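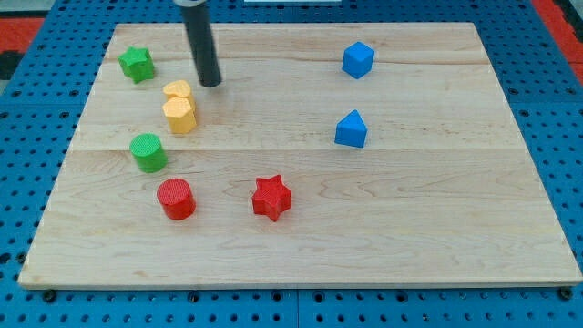 Last updated: September

The Night Ferry to Skellville

Hortensia Valderrama had waited eleven months for the eels, and now the ferry was late.

She stood on the slip at Golell with her bucket and her lantern and her good boots on, and she didn't mind a bit. What a night it was! The tide was creeping up the stones with that lovely sucking noise, the wind had gone round to the south at teatime, just as she'd said it would, and there was no moon at all. You want no moon for eels. You want a warm rain the day before and a river the colour of strong tea, and they'd had both.

"It's not coming," said the boy on the bollard.

"It's coming. I can hear her."

"That's the pump at Makris's."

She listened again. It was the pump at Makris's. But behind the pump, very low, there was something else, and a minute later the Plandholm came round the point with one lamp lit and her engine knocking, and Hortensia gave such a whoop that the boy nearly went in backwards.

The fare was on the board: 78 pence, bicycles extra. She paid for herself and then, after a look at his shoes, for the boy as well.

"I never said I was going," he said.

"You've been sat there since six o'clock. Where else would you be going?"

He thought about it and got on.

His name was Tam and he was ten, and his gran lived over in Skellville, up the steps behind the chapel. His mum thought he was there already. He told her all this in one breath, looking at the water, and Hortensia nodded and gave him the lantern to hold. She had found that people of ten will tell you most things if you give them something to hold.

"What's in the bucket?"

"Moss," she said. "Wet moss! Put your hand in, go on."

He did. It was cold and springy and it smelt like the underneath of a bridge.

"You lay them in it," she said. "The little ones, the ones that can't get up the weir. They come all this way, Tam, right across the ocean, thin as a bootlace, and they get to Skellville and there's a great wall of concrete in front of them. Well, I'm not having it. So I scoop them up and I carry them round to the top and in they go."

"How many?"

"588 last year." She said it very quickly, as if she'd been hoping somebody would ask. "I write them in a book. The first year I did it I got 29 and I thought I was the queen of the world."

The skipper leaned out of his little window and said that if she was on about eels again he would be obliged if she'd do it quietly, as he was trying to find the channel. Hortensia lowered her voice for perhaps a minute. In that time she explained that an eel can cross a wet field in the dark if it has to, that it breathes through its skin while it does it, and that for hundreds of years some very clever men had believed they grew out of mud.

"Do they bite?" said Tam.

"These ones? They haven't got anything to bite with. You could read a newspaper through them."

He held the lantern over the side to see if there were any yet, but there was only the water going by, brown and then black.

They came into Skellville a little after ten. The lights were out along the front and the weir was roaring away up the river like a crowd at a football match. Hortensia set off towards it at a trot, bucket banging, and then stopped so suddenly that Tam walked into her.

"Your gran first," she said.

"She'll be asleep."

"Then we'll wake her up. She'll want to know where you are."

His gran was not asleep. She was at the top of the chapel steps in a raincoat and slippers with the telephone still in her hand, and she said a number of things to Tam that he had been expecting, and then a few he hadn't, and then she held on to him for quite a long time. Hortensia studied the chapel noticeboard with great attention.

"And who are you?" said his gran at last.

"I've come about the eels."

"What, you're *her*? With the bucket?" His gran looked at the moss, then down the hill to where the river was making its noise. "I've seen your lantern. Every year I see it going up and down the bank, and I say to myself, I ought to go and find out what that's all about, and then I put the kettle on instead."

"You could come now," said Hortensia. "You'd need boots."

So it was three of them who went down, once the phone call had been made and the boots had been found — an odd pair, one green and one black, both left feet. They climbed over the stile and along under the alders with the spray coming at them sideways. At the foot of the weir Hortensia knelt on the wet stone and held out her hand for the lantern.

At first Tam thought the wall was shaking. Then he saw that it was moving, that all the green slime along the bottom was alive, hundreds and hundreds of bright threads, each one with two black dots for eyes, wriggling up an inch and slipping back and starting up again.

"Oh," said his gran. "Oh, look at them."

"Hands wet," said Hortensia. "Scoop, don't pinch. Tam, you've got the book. Sing out when I tell you a number and write it down before you do anything else."

He opened it on his knee. The pencil was tied on with wool. Under last year's figure she had already written, quite small, 900, with a question mark after it.

"Ready?" she said.

"Ready."

"Four," said Hortensia Valderrama, and tipped them into the moss.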